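Chapter 8
Reading the Offer: What a Ready-Made Robot Kit Does and Does Not Sell You

Anyone who buys robots for a living will, sooner or later, be sent a brochure for a kit that "handles cloth". 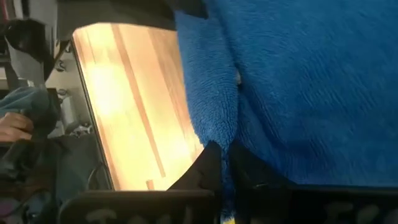 The claim deserves a slow reading. Cloth is one of the hardest things a machine can be asked to pick up. A tin keeps its shape when you squeeze it. A towel bunches, folds over on itself and hangs differently each time it is lifted, and a pair of flat fingertips closing on it will hold whatever happens to lie between them. A good grip on one bit of a towel tells you very little about where the rest of it has gone. Sellers know this. Their brochures tend to show the grip.

In this chapter we follow one offer from first reading to signed order, or in this case to an order that was never signed. The product is the Drureck, a two-finger gripper with a wrist camera and a set of ready-trained routines, sold by a firm called Worow. The buyer was Prurska, a linen service that wanted to take towels off a work surface and drop them into bins. Vlasta Leka, who ran the trial for Prurska, kept good notes and let us use them. We have left her spelling of the error messages as she had it.

8.1 The word "handles"

Worow's sales sheet said that the Drureck "handles towels, cloths and light garments straight from the box". Before you go on, write down what you think that sentence promises. Most students write that the arm will pick up a towel and put it somewhere. Some add that it will fold it. The contract, when Leka asked for it, promised that the fingers would close on fabric and lift it clear of the surface. Putting it down in a chosen place was a separate routine, sold by the year. Folding was listed under "planned".

There was nothing dishonest in the contract. The trouble lay in the gap between the contract and the sheet, and the sheet was what Prurska's managers had read. A buyer's first job is to find every verb in the sales material and ask which page of the contract it lives on. "Handles", "manages", "copes with" and "supports" should all be treated as empty until someone has filled them in.

8.2 Whose towels?

The sheet also gave a figure: 200 lifts in a row without a drop. Leka asked three questions about it. What kind of towel was used? How was it lying at the start? Who put it back between lifts?

The answers took a fortnight to arrive. The towels were all of one make and size. Each was laid out by hand before each lift, with one corner raised. A member of Worow's staff stood by the arm throughout. Seen in that light, the run of 200 is still a real result – the fingers did close and did hold – but it describes a task in which a person has already done the hard part. At Prurska the towels come in heaps.

Leka then ran her own test, with mixed stock tipped out of a sack. The rule was simple: anybody could load the heap, and after that the arm was on its own. Out of 42 attempts, the Drureck lifted a single towel cleanly 8 times. In the others it took two at once, took none, or stopped and asked for help. Worow's reply was that the routines would improve with more local training, which it could supply at a daily rate. That may well be true. A buyer should still notice when the answer to a poor result is a further purchase.

8.3 Counting the people

Kits of this sort are often priced against wages, and the sum usually leaves out the staff who look after the kit. Someone must wipe the camera, free a trapped hem and restart the routine after a stop. On the Friday of the trial, the fault log showed code 3133 ("grasp uncertain, await operator") so often that Leka moved her chair next to the arm and stayed there until the shift ended.

Her sums for the managers therefore had a line for her own time. It was the largest line on the page. Worow objected that a skilled user would need to step in less. Leka asked for the name of a customer who could confirm this and was offered Mangubat, a maker of shop fittings that used the Drureck on boxes.

8.4 What a fair trial looks like

We do not want to leave you thinking that all such offers are worthless. The Drureck's fingers were well made, its camera was easy to set up, and on flat, single towels it worked as the contract said it would. A firm with that exact job might do well to buy it. Prurska had a different job, and found this out before paying – largely by insisting on its own stock, its own room and its own staff.

The next section sets out the trial agreement Leka drew up, clause by clause. Read it with the sales sheet beside you, and mark each clause that Worow asked her to remove.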